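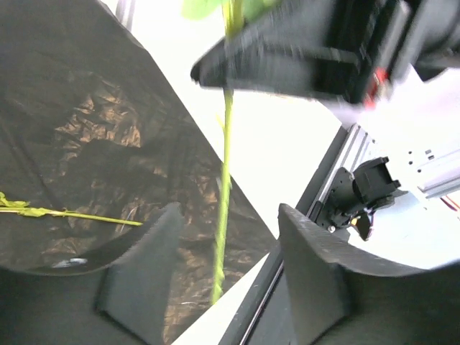

Ferunbridge Community Hall · Table Dressing Group

How to sort and arrange artificial stems without losing your temper

Shared 41 times · 6 comments

Every July we get the false flowers out of the cupboard for the summer supper, and every July they come out looking as though they spent the winter under a piano. The good news is that a fake rose can be talked round. It just takes a table, a dark cloth and more patience than you had planned to spend on polyester.

These notes are for anyone helping to dress the tables, and for anyone at home with a vase and a grudge.

1. Clear a proper space

You want a whole table. The corner of one with the post on it won't do. Put something dark and plain down in the middle, because pale petals on a pale top vanish and you end up arranging by feel. Black shows up every bent leaf, which is rude of it but useful. Leave some bare table round the edge for the stems you've dealt with and the ones you're pretending not to have seen.

2. Get the stems apart

Artificial flowers travel in a bundle and resent leaving it. Don't pull from the bloom. The heads on cheaper stems are only pushed on, and they will come off in your hand with a small pop that carries right across the hall. Hold the stem low down, lift, and turn it slowly until the leaves let go of their neighbours. If two stems are properly locked together, find the leaf that's doing it. There is always one.

Anything that has lost its head goes in the Leltulitz tin (the big one that had the biscuits in). We have heads in there as well, so in theory some of them may be reunited.

3. Take one long stem by itself

Start with a white rose if you have one. Lay it the long way across the cloth with its blooms at the far side and the bare end towards you, and let the stem run off the front. It looks untidy, but you can get at the whole length of it. Keep the mixed pinks and peaches in their bunch off to one side until you want them, otherwise you'll be dealing with all of them at once.

Now open it up. Work from the bottom leaf to the top bloom, spreading each leaf flat with a thumb and easing the petals outwards. Buds should be left alone. People will fiddle with the buds.
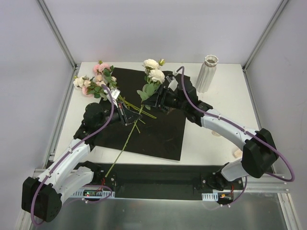
4. Bend before you cut

Most stems have a wire inside and will take a gentle curve. Make it over several inches, a little at a time. A sharp bend in one spot gives you a flower that has been in an accident.

If it's still too tall for the vase, fold the bottom end back on itself. We only cut as a last resort: the Woltomar jugs are short, the Cuadros ones are tall, and a stem cut for the first is no good in the second. We own about 200 stems and would like to go on owning them at full length.

5. Build the vase

Leaves first, tall stems next, fat blooms low down where they hide the rim. Turn the vase as you go. Half the hall will be looking at the back of it.

6. Put them away properly

Long stems flat at the bottom of the box, mixed bunches on top, lid on loosely. Please don't sit anything on the lid.

473 views · 6 comments · Share this page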